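Robotics Club: pick and place update

Quick one from the Lockyer robotics club, lots going on and not much time to type.

The arm is moving again. New gripper fingers are on, the old ones went in the drawer. Calibration took two evenings, mostly becuase we had the table height wrong in the config. Fixed now, please don't touch that file without asking Atif Cheema first.

Logged 147 runs so far this term. Target is 1483 before the Hetness meet in May, so yes, we need more people on the sign-up sheet. Slots are 5 people max. First-years welcome, no coding needed, you'll be resetting objects and filling in the log.

Vision team: still stuck on glare. Matte objects fine, shiny ones terrible. Bring ideas.
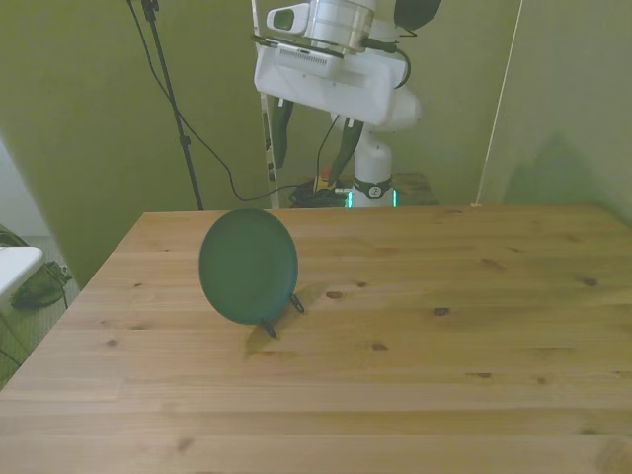 Next task on the list is thin objects, standing up. Grasp from above, lift, hold, put back without knocking it over. The green disc on its two wire legs is the starter piece, and it leans back a bit so a straight-down approach needs a tilt added. Fingers wide open on the way in, like they are there. Anyone who wants to write the approach script, take it, its yours.

Also: Zallance forms due back by November 9, 2022. Spare keys to Atif please.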